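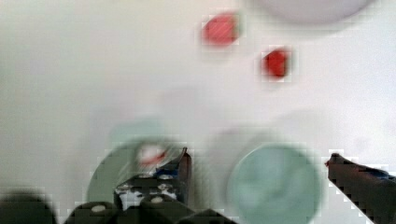 Dwight Robichaud

Home Projects Reports People Contact

Working rules for a shared robot arm: final project report

1. What the project was for

The Skista bench is used by two student groups in turn. When I joined in September there was a risk assessment on the wall and a login sheet, and very little in between. People set up the table as they liked, named their recordings as they liked and left the arm in whatever position it had finished in. My project was to write a set of working rules for the bench, try them over one term and report which ones people kept to.

I left out anything already covered by the department's safety paperwork. The rules here start once the arm is allowed to be switched on. They deal with the table, the recordings, the labels and the handover to the next group.

2. Where the rules came from

I began with the notes left by the earlier Akulel project, which had used the same bench for sorting tests. They were mostly a list of faults. I then sat in on sessions by both groups and wrote down every time someone had to stop and ask a question. If the same question came up in both groups, it went on the list for a rule.

The first draft ran to 30 rules. My supervisor said it was too long to pin up, and she was right, as the groups read the first page and skipped the rest. The version we tried had 12 on one side of A4. The ones that went were either repeats or things the software, Rastero, already stopped you doing.

3. The table

The rule is that only objects named in the session plan go on the table. Bags, mugs, spare cables and notebooks go on the side bench. This was unpopular for a fortnight and then people got used to it.

The plan must also say which objects are to be picked up and which are only there to be in the way. Earlier plans didn't do this, and when I went through the old recordings I often couldn't tell what the person had meant to happen.

A plain white surface was chosen before I arrived and I kept it. It has one drawback: pale objects are harder to pick out on it than strong colours. You can see this in the wrist view, where the red items stand out straight away and the pale green discs do so much less. I wanted to add a rule against pale objects, but both groups objected that a test using only easy colours wouldn't tell them much. The rule now says that pale objects are allowed and must be noted in the plan.

4. Hands and reach

Nobody reaches over the table while a run is going. If something has to be moved, the operator pauses the run, says "paused" out loud and waits for the second person to say it back. Then the object is moved and the run is marked as interrupted.

The spoken part felt silly to most of us at first. I kept it in because the pause light is behind the arm and can't be seen from the second chair – a layout problem I had no budget to fix.

Cable checks are done before the first run of each session and written on the sheet with initials. A tick alone doesn't count.

5. Recordings and labels

This section caused the most argument. The archive held 3,693 images from the wrist camera when I started, and the labels had been written by whoever had a spare hour. Some named things that couldn't be made out. The labeller knew what had been on the table that day and filled it in from memory.

The new rule is to label what can be seen. In the wrist view at the head of this report, "two red objects" is a fair label. Both are too blurred for anything more exact, and under the rules they stay as red objects even if the session plan names them. The plan is stored with the recording, so the name isn't lost. It is just kept in a separate field.

Blurred images are kept. One group wanted them deleted to save time, and I agreed at first. I changed my mind after Tkachuk, the checking script we use, gave much better scores on a cleaned folder than on a full one. The arm has to work with the blurred ones too. They now get a blur flag and stay in.

6. Handover

At the end of a session the arm goes back to its rest position, the table is cleared and the sheet is signed by both people present. The next group checks the sheet before switching on. If it isn't signed they do the full start-up check themselves, even if the last group is still in the corridor and says it was fine.

7. How it went

The table and handover rules were followed nearly every time I watched. The spoken pause was dropped when people were in a hurry, and I caught myself doing it as well. Labelling got slower. One group thought that was worth it and the other didn't, and I don't have enough results to settle it.

If I did the project again I would write the labelling rules first, with sample images printed next to them. I would also ask for the pause light to be moved. The sheet, the plan form and the rules are in the shared Skista folder, and changes should go through whoever is running the bench next year.

Related reports
Akulel sorting tests: fault notes
Setting up Rastero on the lab machines
Tkachuk: a short user guide

This site uses cookies to remember your settings. Accept Decline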